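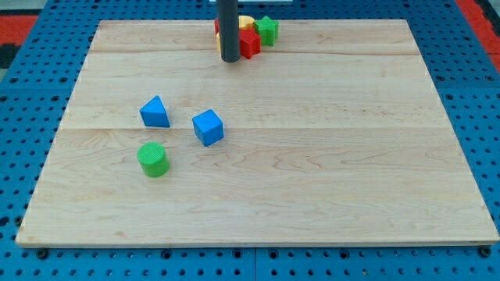

Can I run the Draltumik pedals on my indoor bike and then move them to the road bike for the weekend, a customer asked me last month, or will I be recalibrating for half the morning? You can, and you won't! Swapping them over is an 8 mm hex key and a quick zero from the app, and then you're riding.

Draltumik Power Meter Pedals, dual-sided
$600 the pair, cleats included

I've been selling power meters at Irker for a good while now and these are the ones I ended up keeping for myself. My own pair has 1,539 miles on it, a lot of that on the long drag up to Watkins (in May, when the road is still full of winter grit) and the rest in the garage going nowhere. They creaked once. I took them off, greased the threads, put them back on, and haven't heard it again.

What you get is left and right power, cadence, and a balance number that I mostly ignore. They talk Bluetooth and ANT+ at the same time, so I have the head unit on one and Beratix on the laptop on the other and they don't fight over it. Pairing with Beratix the first time took me two tries. I had left my old crank sensor awake and it kept grabbing that one instead, so pull the battery out of anything you're retiring before you start.

Zeroing takes roughly 15 seconds. Stand the bike up, unclip, leave the cranks alone, and press the button in the app. I do it before every outdoor ride and maybe once a week inside. If you've moved the pedals from one bike to another, do it after you've had a few hard sprints to bed the threads in, then check your crank length in the settings! Mine was set to 175 for a week on a 170 bike and I thought I'd gotten really strong.

Cleats are the three-bolt kind with a little float. Sorry, mountain bikers, there's no two-bolt version yet and I don't have a date for one. The batteries are rechargeable, with a clip-on charger for each side. Keep both clips together in a bag, they're small and I've already had to order myself a spare.

A few things people ask me:

Rider weight limit is printed on the box and I'm happy to read it to you over the phone.

Yes, the axles can be replaced. I stock them.

Returns are fine if the pedals haven't been ridden outside. A spin on the trainer to see if you like them is OK with me.

In stock now, black only.

Sign up for the Irker newsletter and I'll let you know when new gear lands. Unsubscribe whenever you like.

© Irker | Contact | Shipping and returns | Back to top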